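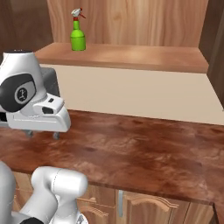 Demonstration teaching is the practice of programming a robot by having a person perform a task through it, either by pushing the arm along by hand (kinaesthetic teaching) or by driving it from a distance with a controller, a headset or a second, matching arm (teleoperation). The recorded motions are then used to train a control policy. Supporters describe the method as intuitive, a claim that deserves some care. An operator working in a simulated kitchen may have to steer an open gripper over a bare stretch of counter while the item of interest, say a green spray bottle, stands on a shelf higher up, and must judge the gap without any feeling of contact. Whether this is easier than writing code depends a good deal on who is asked.

Methods

Kinaesthetic teaching needs a physical arm light enough to be moved, or one that compensates for its own weight. It gives the demonstrator a direct sense of resistance, but puts a human body in the workspace and often in front of the cameras. Teleoperation avoids both problems and adds others, chiefly delay and poor depth perception. It is also the usual choice in simulation, where there is no arm to take hold of. Sornora and Truvanov both sell hand controllers for this purpose. Neither firm has published error rates for first-time users.

Kitchen tasks

Kitchens are a favourite setting for demonstrations, partly on the grounds that household chores are familiar to everyone. The Kodikara task set, released in January and written up in the newsletter Bosetik on Sunday, February 18, 2024, contains 2000 demonstrations across 19 chores, all recorded in simulation by 4 operators. Its authors called this variety. Critics replied that a small group of people will tend to repeat the same habits, and that a policy trained on them may learn the habits along with the chore.
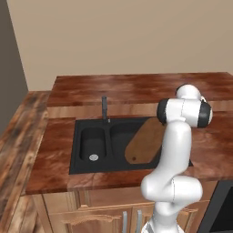 Simulated arm beside a double-basin sink, with a cutting board resting across the right basin.

Criticism

The engineer Kamrul Jayasinghe has argued that published success rates say little unless failed demonstrations are reported too. In his review of the Kodikara recordings he found 103 that had been discarded without explanation -- mostly attempts at the sink, where the arm can block the operator's view of the object being handled. Rendered countertops also don't get greasy, and a simulated board has only the weight and friction somebody assigned to it. Transfer to real kitchens is often promised in this literature and less often measured.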